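4. 結果

4.1 小瓶の置き場所

調味料の小瓶の置き場所は、調査した12世帯のあいだで大きく異なっていた。ただし、使う場所と置く場所の関係に注目すると、いくつかのまとまりが見られる。最も多かったのは、加熱調理をする場所のすぐ横に小瓶を並べる置き方である。この置き方をとる世帯では、塩と砂糖が手前に、使用頻度の低い香辛料が奥に置かれる傾向があった。次に多かったのは、吊り戸棚の下段にまとめて収める置き方で、調理のたびに必要な瓶だけを天板に下ろし、終わると戻す。引き出しに寝かせて収納する世帯もあったが、この場合は粉末の入った瓶だけが別扱いとなり、引き出しの外に立てて置かれていた。

聞き取りでは、置き場所を意図的に決めたと答えた世帯は少なかった。Grirdale地区の世帯の多くは、入居時にたまたま空いていた場所に置き、そのまま変えていないと述べている。一方、Tindley地区では、台所の改修をきっかけに置き場所を見直した世帯が目立った。改修後の天板は奥行きが増しており、壁際に瓶を一列に並べても作業面が狭くならない。同地区のある回答者は、改修前には塩の瓶を窓枠に置いており、冬になると中身が固まって振っても出なかったと話している。

置き場所と片づけの頻度のあいだにも関係が見られた。天板に常時瓶を出している世帯では、瓶そのものを片づけるという意識が薄く、天板を拭くときに瓶を持ち上げて下を拭くか、瓶を避けて拭くかのどちらかであった。後者の場合、瓶の周囲にこぼれた粉末が残りやすい。戸棚に収める世帯では、瓶を戻す動作が調理の区切りとして働いており、戻した直後に天板を拭く例が多く観察された。

4.2 蓋の開閉と手の使い方

小瓶の蓋の開閉は、記録したなかで最も頻繁に現れた動作の一つである。3週間の観察期間に、開閉はおよそ2000回記録された。本節では、このうち塩、砂糖、および粉末状の香辛料の瓶に関する動作を扱う。

蓋の形式は、ねじ式、差し込み式、はめ込み式に大別できる。ねじ式では、ほぼすべての場合に両手が使われた。片手で瓶の胴を押さえ、もう片方の手で蓋を回す。これに対して差し込み式の栓では、手の使い方に幅があった。両手を使う場合のほか、栓をつまんだ手の残りの指を瓶の肩や胴に当て、同じ手だけで瓶の位置を保つやり方が繰り返し見られた。このとき反対側の手は瓶に触れず、近くに浮かせたまま次の動作に備えていることがある(図3)。以下ではこの手の使い方を「片手保持」と呼ぶ。

片手保持が見られるのは、瓶が小さく、胴の幅が手のひらに収まる程度の場合に限られた。大きな瓶では、栓をつまんだ指と胴に当てた指の距離が開きすぎ、栓の向きが安定しない。また、口の縁が肩に近い瓶、すなわち首の短い瓶のほうが、指を当てる場所を見つけやすいようであった。首の長い瓶では、栓をつまむ位置が高くなり、残りの指が首のあたりで止まってしまう。回答者のなかには、同じ中身を詰め替えるだけでも、瓶の形が変わるとしばらく扱いにくいと述べた者がいた。

差し込み式の栓を戻すときには、口の真上でいったん手を止める動作が多くの回答者に共通していた。この停止はごく短く、本人に尋ねてもほとんど意識されていない。停止のあいだに栓の向きが整えられ、その後まっすぐ押し下げられる。停止せずに斜めから差し込んだ場合には、栓が口の縁に当たり、縁に付いていた粉が外側に落ちることがあった。粉が落ちたときの対応は世帯ごとに異なり、すぐに指で払う者もいれば、調理が終わるまで放置する者もいた。

外した蓋をどこに置くかについては、次の傾向が認められた。ねじ式の蓋は天板に置かれることが多く、内側を上に向けて置く世帯と、伏せて置く世帯に分かれた。この違いを世帯内で統一しようとした例はなく、同じ世帯の成人二人が異なる置き方をしている場合もあった。差し込み式の栓は、置かずに手に持ったまま中身をすくう、または振り出すという使い方が多い。栓は小さいため天板に置くと転がりやすく、流しに落としたことがあるという回答も得られた。実際、流しの近くで瓶を扱うことの多い世帯では、栓を手から離さない傾向がはっきりしていた。

左右の手の役割については、利き手で栓をつまむ者が多数を占めた。ただし、調理中に利き手で匙や菜箸を持っているときは、利き手でない手で栓を外すことがある。この場合、栓を外すところまでは問題なく進むが、戻すときには匙を置いて利き手に持ち替える者が多い。Lougherは予備調査の段階でこの非対称に気づき、本調査では開ける動作と閉める動作を別々に記録することにした。その結果、閉める動作のほうが時間のばらつきが大きく、ほかの作業に中断されることも多いことがわかった。

開けたままの状態が続く時間にも世帯差があった。煮物のように味を見ながら少しずつ加える料理では、瓶は調理の終わり近くまで開いたままになる。焼き物では、加える回数が一度か二度に限られるため、使ってすぐに閉める例が多い。湯気の上がる鍋のそばで開けたままにすると中身が湿ると答えた回答者は複数いたが、そのことを理由に閉める習慣を身につけた者と、知っていても閉めない者とが混在していた。

4.3 中身の量と補充の時機

補充の時機は、瓶が透明であるかどうかに強く左右された。透明なガラス瓶を使う世帯では、中身が半分を下回ったあたりで補充を考え始めるという回答が多い。陶製の容器や色の濃い容器を使う世帯では、匙が底に当たる感触や、振ったときの音で残量を判断していた。後者では、調理の途中で足りなくなり、袋から直接加えた経験があるという回答が目立った。

補充のしかたは、継ぎ足しと詰め替えに分かれる。継ぎ足しは、残っている中身の上から新しいものを加える方法で、塩と砂糖ではほとんどの世帯がこの方法をとっていた。詰め替えは、いったん瓶を空にし、洗って乾かしてから新しいものを入れる方法である。香辛料では詰め替えを選ぶ世帯が増えるが、そのうち毎回洗うと答えたのは少数で、乾いた布で内側を拭うだけの世帯もあった。Wynne地区の高齢の回答者は、塩の瓶を洗ったことは一度もないと述べ、その必要も感じないと付け加えた。

補充の際にこぼれる量は、口の広さと袋の開け方に依存する。口の狭い瓶に大袋から直接注ぐと、口の周囲に粉がたまり、肩を伝って天板に落ちる。紙を折って漏斗の代わりにする世帯、匙で少しずつ移す世帯、流しの上で注ぐ世帯があり、流しの上で注ぐやり方をとる世帯では天板に落ちる粉は少ないが、こぼれた分はそのまま流されていた。黒や濃い灰色の天板では、こぼれた白い粉末が目につきやすい。天板を替えてから拭く回数が増えたという回答は、いずれも濃い色の石の天板を使う世帯から得られたものである。逆に、淡い色の天板では手で触れてざらつきを感じるまで気づかないという声があった。

塩と砂糖の見分けについても触れておく。両者を同じ形の瓶に入れている世帯は7世帯あり、その多くは置く位置の左右で区別していた。ラベルを貼る世帯は意外に少ない。貼ったことがあるが、洗ううちに剥がれ、そのままにしているという経緯がしばしば語られた。来客や別居の家族が台所に立ったあとに左右が入れ替わり、取り違えが起きたという話は、どの地区でも聞かれた。栓や蓋の色を変えて区別している世帯では、取り違えの経験は報告されなかったものの、蓋同士を入れ違えて閉めてしまう可能性は残る。

4.4 片づけの動作との関係

調理後の片づけにおいて、小瓶は最後に扱われることが多かった。鍋や食器を流しに移し、まな板を洗い、そのあとで瓶の蓋を確かめて元の位置に戻すという順序である。Ansahが行った補足の聞き取りによれば、この順序は教わったものではなく、流しに物を移すと天板に瓶だけが残るために自然とそうなるという。確かに、調理台が狭い世帯では、まな板を置く場所を空けるために途中で瓶を戻すことがあり、順序は崩れやすかった。

蓋を確かめる動作は、閉める動作とは区別して記録した。すでに閉まっている蓋を指で押す、あるいはわずかに回してみるというもので、ねじ式よりも差し込み式の栓で多く見られた。栓が浮いていることに気づいて押し込み直す例もあったが、確かめるだけで終わる場合がほとんどである。回答者の一人は、以前に戸棚の中で瓶を倒し、栓が外れて中身が棚板に広がったことがあり、それ以来必ず押すようになったと述べている。

天板に落ちた粉の扱いは、片づけのなかで最も個人差の大きい部分であった。濡れた布で拭くと、砂糖は一度では取れず薄い筋になって残る。塩も、乾くと白い跡が浮き出ることがある。このため、先に乾いた布か手のひらで粉を集め、その後に濡れた布で拭くという二段階の手順をとる者がいた。この手順をとる者は、天板の継ぎ目に入り込んだ粉を気にする傾向があり、継ぎ目に沿って布の角を動かす動作が記録されている。一方、継ぎ目や流しの縁に残った跡を汚れとみなさず、週末にまとめて掃除する世帯もあった。

収納用品の使用についても尋ねた。Clindimitz製の回転式の台を使っている世帯では、奥の瓶を取り出すために手前の瓶を動かす動作がなくなり、塩と砂糖が台の上で隣り合わない位置に置かれることが多かった。ただし、台の下にこぼれた粉は台を持ち上げるまで見えないため、掃除の頻度は台のない世帯より低かった。台を使い始めてから瓶の数が増えたと答えた世帯もあり、置き場所に余裕ができたことが、片づける対象そのものを増やした可能性がある。この点は世帯数が限られるため、次章では収納の形と瓶の種類の関係に絞って検討する。

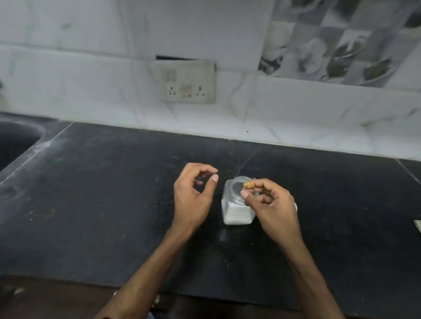 図3 小型の透明なガラス瓶の口の真上で、茶色い円筒形の蓋または栓を右手の親指と人差し指でつまんだ状態。左手は瓶に触れていない。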